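Ticket 2050-B: Gray return bin, residue and standing water
Queue: Hundholm site, kitchenware and supplies
Opened by: Birdie Montoya
Assigned to: Gus Lyons
Opened: 18 Jan 2024
Priority: Normal
Status: Waiting on requester

Summary
Items coming out of the large gray bin are sticky on one side. Cups are the worst. Bin was washed last week and the residue is back.

Original report (Birdie Montoya)
The big gray bin next to the wooden work surface is leaving something tacky on whatever sits at the bottom. I noticed it on the plastic cups first, then on a bag of play food that had been in there overnight. It wipes off with warm water and dish soap but it takes two passes. The small bins on the shelf don't do it, and they get washed in the same sink with the same cleaner.

Also there was water in the bottom when I came in this morning. Not a lot, enough to wet a paper towel. It was all at one end.

Please tell me if we can keep using the bin in the meantime. We have 79 cups to sort before the Biltside order goes out and I don't want to do them twice.

Comment 1 – Gus Lyons
Thanks Birdie. Yes, keep using it, but put a clean towel down first and don't leave anything in it overnight.

A few questions:
Which cleaner was used last week, the Greleo concentrate or the ready-mixed spray?
Was the bin rinsed after, or just wiped?
Was it dried upside down or right side up?
Is the tackiness over the whole floor or in one area?

Comment 2 – Birdie Montoya
Concentrate. I didn't do the wash, Attila did, so he will have to answer the other two.

On the last one: it is worse in some spots. If you run a dry finger across the floor it slides and then grabs. The walls feel fine all the way up.

Comment 3 – Attila Boros
I washed it. Two capfuls in a bucket, sponge, then wiped with a wet cloth. I did not rinse it under the tap because it doesn't fit in the sink. Left it right side up on the floor by the door to dry.

I have always done it this way and it was never a problem before the new bottle.

Comment 4 – Gus Lyons
OK. What does the new bottle say for dilution? The old one we had from Quintanilla was one capful per bucket and I think the caps were smaller.

Comment 5 – Attila Boros
It says 10 ml per liter. Our bucket is five liters so that's 50 ml. I measured the cap with water, it holds 60. So I was using 120 ml where it should be 50. And the old cap was 20, I found one in the drawer.

Comment 6 – Gus Lyons
That would do it. More than double strength and no rinse. The stuff dries as a film and then picks up moisture and goes tacky again. The small bins get rinsed under the tap, so they're clean.

Steps to try, in this order:
1. Empty the bin.
2. Fill the bottom with plain hot water, no cleaner. Leave it ten minutes.
3. Scrub with the white pad. Do not use the green one, it scratches.
4. Tip the water out. Fill and tip once more with cold.
5. Dry with a towel, then stand it on its long side until there is no water left in the corners.
6. Run a dry finger over the floor in several places and report back.

Comment 7 – Birdie Montoya
Did steps 1 to 6 after lunch. Much better. The walls were never the problem and the middle of the floor now feels like the small bins. There is still a grabby patch near the front edge. I went over it a third time with the pad and it improved a little.

The floor is also stained in places. I can't tell if that is residue or just wear.

Comment 8 – Hamish Dunbar
Adding myself to this one as I did the stock check on the bins in August. The scuffing and dark marks on the floor of that bin were there then, it's in my notes as "cosmetic, keep". I wouldn't chase the color. If it feels clean, it is clean.

For the water: those bins have a very slight dip at one end and always have. If it's dried right side up the water goes there and stays. It isn't a leak.

Comment 9 – Gus Lyons
Good to know. Birdie, can you do one quick test so we can rule out a leak anyway. Put a dry sheet of newspaper on the work surface, stand the bin on it with a couple of cups of water inside, leave it for an hour, then check the paper.

Comment 10 – Birdie Montoya
Paper is dry. No leak.

Comment 11 – Verna Tillman
I look after the cleaning supplies order. We have 2,050 ml of the concentrate left between the two bottles, so at the correct dose that is 41 buckets. I have put a line on both bottles with marker at what we have now, and a measuring cup is hanging on the hook above the sink. Please use the cup and leave the cap on the bottle.

I can switch back to the Quintanilla one at the next order if people prefer it. It costs more.

Comment 12 – Attila Boros
No need to switch. I'll use the cup.

Comment 13 – Gus Lyons
Birdie, anything else before I close this?

Comment 14 – Birdie Montoya
Attached.

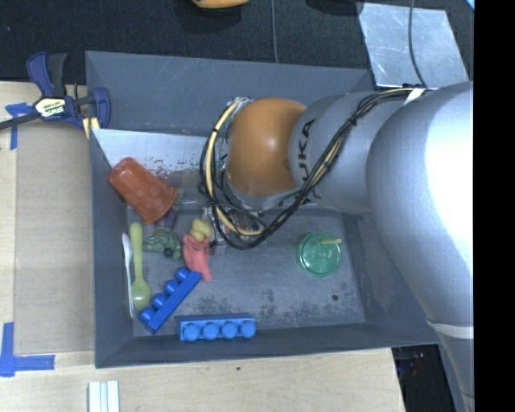

Gray bin by the work surface, red-orange cup on its side at the left. Dark patches on the floor toward the near edge.

The patches are the area I meant in comment 7. There is a small round spot toward the right corner as well, I can't feel it with a finger.

Comment 15 – Hamish Dunbar
Same marks as in my notes, including the small spot. The light scratches by the rim on the far wall I don't have written down, but they don't matter for use. I'll add them.

Comment 16 – Gus Lyons
Thanks both. So the stains stay as they are. For the patch that still grabs, try a cloth with a splash of white vinegar in warm water, then rinse it off with plain water and dry. Skip the vinegar if the patch has gone by itself.

Cause: concentrate used above the stated dose and not rinsed. Water in the bottom from drying right side up.

Changes from now on:
– 50 ml of concentrate to the five-liter bucket, from the measuring cup
– Large bin gets two plain water rinses, outside at the yard tap if the weather allows, otherwise with the bucket
– Dry it on its side
– White pad only

Attila, can you tape the above to the inside of the cupboard door? The sheet in there still has the old dose on it.

Comment 17 – Attila Boros
Done. Old sheet is in the recycling.

Comment 18 – Gus Lyons
Birdie, leave a note when you've had cups in there overnight without a towel. If they come out dry and not tacky I'll set this to resolved. If they don't, send me one of the cups before you wash it.

Status changed: In progress to Waiting on requester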